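Cable Ties, Straps and Tape: What Holds a Bundle Together
2/20/22
By the Workshop Desk
Filed under: Materials & Fixings

Most bundling failures are blamed on the load. In the returns logged by Dando, a strapping wholesaler in Ashby, the more common fault is a band bent tighter than its material allows.

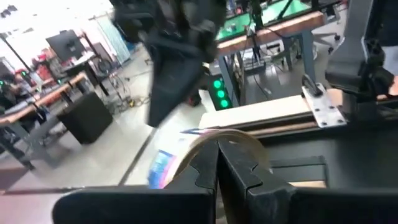
Bend radius and set

Any flexible band has a minimum radius. Below it, the outer face stretches past its elastic limit and the band takes a permanent curve, or set. A little set is harmless. A sharp one leaves a pale crease, and the crease is where the band will part.

Thickness matters more than width. Doubling the thickness of a flat strip makes it eight times as stiff in bending, while doubling the width makes it only twice as stiff. For small bundles, a thin wide strap will usually outlast a thick narrow one.

Of 1,772 straps returned to Dando, 561 had broken at a corner and 155 at the buckle. The rest had frayed, faded or gone slack – the catalogue groups these under wear.

Heat and sunlight

Nylon takes up moisture from the air and becomes tougher for it. In a dry shed it grows brittle, and ties stored beside a heater should be checked before use. Polypropylene is cheaper and barely absorbs water, but uncoloured grades break down quickly in sun. Carbon black slows this considerably, so black ties are the normal choice outdoors.

Tension

The Reririk hand tensioner has 2 settings, and the lower one suits garden hose, conduit and timber offcuts. The Usport model has a dial, which drifts and needs resetting each August. With either tool, pad square edges with card or split tubing before the strap goes on, and trim the tail flush with the buckle.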